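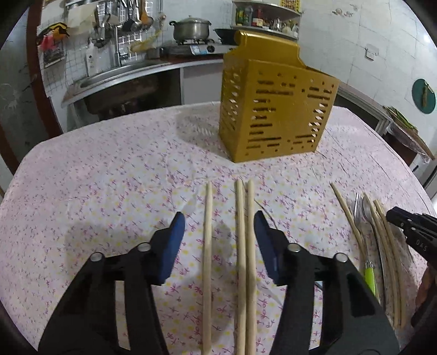

How do you sort and store wooden chopsticks that aren't quite a matching set?

Posted by Montri Limsakul on 03/12/2022
22 comments | 4 shares

We have plain wooden chopsticks at home and they never go back in pairs. They get washed with the forks and spoons and everything ends up on the kitchen table, on the cloth, in one pile. Then I try to match them up before they go away. Some lie together fine and some don't, and there is always one left over.

My wife wants them all standing in one holder with the forks, the spoons and the spatula. I would like the chopsticks kept apart in a drawer. The drawer is 280 mm deep front to back and it already has a tray in it, a Varela, which is too short for them. I paid 630 for it with the other trays from Gomanside when we did the kitchen, so I am not keen on replacing it.

The holder is the yellow plastic kind with slots and small holes in the front and a taller panel at the back. Things dry all right in it. The trouble is that the chopsticks lean every which way, and the spoons push them over when you pull one out.

So two things. Is there a sensible way to pair them, and should they go in the holder or the drawer?
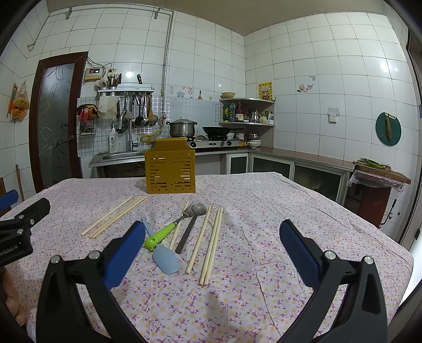

Welington Barros
Use the holder, but don't mix them. Put the forks and spoons in first, handles down, and push them to one side. The spatula goes at the back because it is the widest. Chopsticks go last, thin ends up, all on the other side. If they still lean, put a rubber band around each pair, low down. I used string for a while and it stayed damp, so I would not use string.

For pairing, don't match by color. Wood changes with washing and two from the same pack can look different after a month. Stand them on a flat counter, thick ends down, and match by height. Then roll each one on the table. A bent one will wobble. Put two bent ones together or use them for stirring. The odd one is useful too – I keep mine with the baking things for testing cakes.

Let them dry before any of it goes in a drawer. Overnight is enough in my kitchen, longer in April when it rains here.

14 people found this helpful

Grondbridge_kitchen
just buy new ones, you can get a big pack for very little and throw out the ones that don't match. We had over 1,000 at the restaurant and not one person ever paired them up

Montri Limsakul
Thanks. I tried the height method tonight and it works better than what I was doing. Two pairs were wrong. I don't want to throw any out, they are fine to eat with. The drawer will have to wait, but I may take the Furkel divider out of the other drawer and see if they will lie flat at an angle. For now they are going in the holder with rubber bands.

3 people found this helpful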